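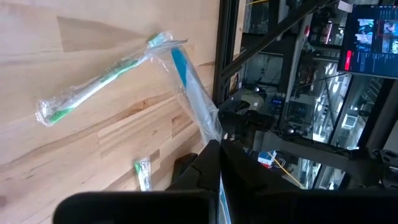
Fekumero packs travel and guest kits for hotels and hostels, and in July it opened its packing rooms in Viltau to visitors for an afternoon. I took the bus from Heywood and was there by 1:30. Entry was free, and we went in groups of 18.

The first stop was the toothbrush work. The brushes go into the kits in their own clear wrappers, and the wrappers stay on. White with green and blue with white were the colors I saw. Packers pick them up one at a time because the twisted ends of the plastic catch on each other, and a pair can easily go into one bag. A standard box for a hostel holds 284 kits. The order on the wall sheet that day was for 1048, going to a chain in Kunley.

We were allowed to pack a kit ourselves. Mine took far longer than it should have. The wrappers slide around, and the bag has to be pressed flat before it closes.

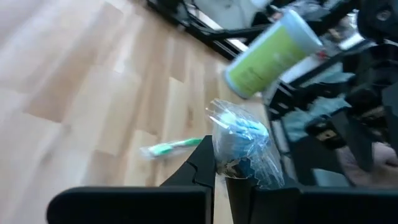 Things get dropped. The rule is that whatever lands on the floor goes into a separate bin and is not put back in a kit, wrapped or not. I asked what happens to it and was told that it gets used for training new packers.

The storage room was less interesting, mostly shelves and cartons, and the guide went through it quickly. There was a short talk on switching to paper wrappers. They have tried two kinds and both tore in the box. No date has been set for another try.

The tour ran 46 minutes. Coffee was in the front hall, with a table selling kits at a reduced price, cash only. Parking is tight, so use the lot behind the building. The side door is the one for visitors; the main entrance was locked when I tried it.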